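The Year I Stopped Sleeping and Started Asking Around

I used to be a champion sleeper. Buses, movie theaters, the folding chairs at my cousin's graduation, you name it. My mother once found me asleep standing up against the dryer (I was nine, it was warm, I stand by it). So when I hit my forties and began waking at 3 a.m. with my eyes wide open like somebody had flipped a switch, I took it personally.

By September I had read everything. I had quit coffee after lunch, then quit coffee, then gone crawling back to coffee. I'd bought a pillow shaped like a kidney bean. I had an app called Stallik that played rain and gave me a score every morning, and there is nothing quite like being told by your own phone that you got a 48. Out of a hundred! I'd lie there at night worrying about my score, and you can guess what that did to the score.

It was my neighbor Zorica Perić who got me off the app. She's in her seventies and has the apartment under mine, and she'd been hearing me walk around.

"You have heavy feet," she told me on the stairs. "What are you doing up there, moving furniture?"

I explained. She listened to the whole sad story, pillow and all, and then asked what I did when I woke up. I said I tried to go back to sleep. She looked at me as if I'd said I tried to grow taller. When she was a girl, she said, her grandmother got up in the middle of every night, had some bread, mended something, and went back to bed until the rooster. Everyone in the house knew about it and no one called it a problem.

That sent me off on a whole thing. I'm a person who goes off on things. I started asking everybody I met how they slept, which is a surprisingly rude question, and people answer it anyway. My dentist sleeps with a sock over her eyes. The guy who fixes my bike naps in the van at two every afternoon, windows down, radio on.

Yuzhen Luo, who I've worked with for years and thought I knew pretty well, told me over a sandwich that she and her husband have had separate bedrooms since their second kid. She said it was the best money they never spent, as they just moved the desk out of the spare room. She has a fan going and three blankets, and he has the window open in January.

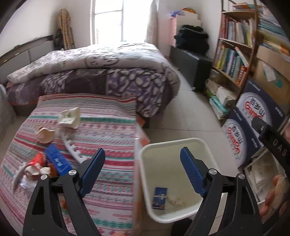
The blankets got me thinking about how much stuff we pile up around sleep. I added up what I'd spent that year and it came to 400 dollars, and that's leaving out the mattress topper, which I returned after it made the whole apartment smell like a new car. Zhuoran Su, a friend from my old softball team, beat me easily. She bought a weighted blanket from a company called Bavimum, hated it, gave it to her sister, missed it, and bought another one. Then the dog claimed that one. He sleeps great.

I did try the grandmother method, by the way. The first few nights I felt silly, sitting at the kitchen table at 3:20 with a piece of toast and a lamp on. I didn't own anything that needed mending, so I wrote postcards. I had a stack of old ones from a trip to Pudon that I'd never sent, mostly of the same bridge. I wrote to my aunt, my college roommate, a former boss. My handwriting at that hour is terrible and I think I told my old boss I loved him.

People wrote back, though! My aunt sent four pages about her hip. And somewhere in the second week I noticed I was going back to bed after half an hour and not remembering much after that. I still wake up. I'd say four nights out of seven, and the other three I sleep straight through until the garbage truck.

Zorica says my feet are lighter. She also says I should be eating something better than toast, and last month she left a jar of plum jam outside my door with a note that said "for night." I'm almost at the bottom of it, and I've got 16 postcards left, all bridge.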